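Report of a Visit to the Nornside Handling Laboratory, Clamel

Prepared by Jolanta Kozłowski for the Branine Equipment Safety Group

1. Purpose of the visit

The Group was invited to Clamel on a Monday in December to review a fault that had stopped work at the Nornside laboratory for most of the preceding week. The laboratory records people performing household shelf tasks with hand-held grippers, and the recordings are later used to program its robot arms. Members had read the written fault notice beforehand. It was agreed that the visit would cover the recording station, the arm cell and the reporting procedure, in that order.

2. The recording station

We were received at the door by Mr. Abeysekara, the laboratory manager, and given a short safety talk. The station itself is simple. A white wire rack with flat shelf boards stands on a white tabletop, and the task is to place a lidded plastic food container on one of the boards and take it off again. The operator works with a black gripper in each hand.

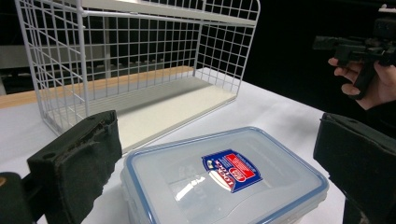 The fault notice concerned the arm cell, but Mr. Abeysekara was clear that its cause began at the recording station. The grippers record how far their fingers are open. On one unit, the zero point of that measurement had drifted over a long series of sessions. The operators had no means of noticing this, as the tool felt the same in the hand. A total of 370 recordings were made before the drift was found, and all of them reported the fingers as more widely open than they had been.

When a robot arm was run on the results, it closed too far on the container, then continued to push forward while the lid was pinched. The force limit on the arm was set at 200 newtons, a value left over from an earlier project, and it did not trip. The container split and the rack was driven off the far side of the cell table. The guard door was shut and there were no injuries. The Group wishes to record, however, that a technician had been inside the cell to reset the rack only a short time earlier.

Members asked about the condition of the gripper pads. The pads on the fingers show plain wear, with fraying at the edges. Mr. Abeysekara replied that pad wear had been examined as a possible cause and set aside, although a worn pad does change the grip and the laboratory has until now had no rule on when one must be replaced. The Group considers that it should have one.
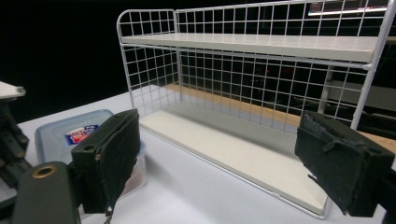 3. The arm cell

The cell was locked out during our visit, and we viewed it through the guard. The force limit has been lowered and now requires a second signature to change. A stop is also triggered if the reported finger opening and the motor current disagree for longer than 900 milliseconds. Several members thought this period generous -- a good deal can happen to a plastic box in that time -- and the laboratory has agreed to test a shorter one.

We were less satisfied with the emergency stop. There is one button, mounted beside the door, and it cannot be reached from the computer desk where the person supervising a run normally sits. A second button is on order.

4. The floor-level station

A further station is set up at floor level, on a pale board between two metal rails. The same kind of task is carried out there with a pair of grippers, and under the new procedure each tool is checked against a steel gauge block before a session starts.
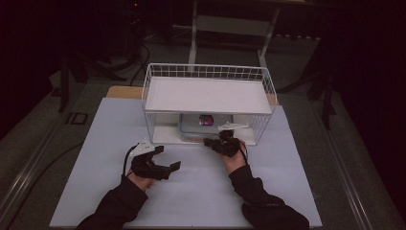

Cables were discussed at some length. The laboratory's own risk sheet lists tripping as a low risk at both stations. The Group does not agree in the case of the floor station, where a person may be kneeling with both hands occupied, and has asked for the sheet to be revised.

5. Reporting

The drift was first noted in a session log 2 weeks before the incident, in a remark that the finger readings "look a bit high." The log was filed and not read by the arm team. Logs now go to both teams, and any remark about a reading holds the recordings concerned until a named person has cleared them.

6. Points for follow-up

Nornside to send the revised risk sheet and the pad replacement rule.
Nornside to confirm that the second emergency stop is in place before the cell is returned to use.
Branine to circulate the gauge block procedure to its other member sites.

The Group thanks Mr. Abeysekara and his staff for their open answers. A return visit will be arranged once the cell is running again.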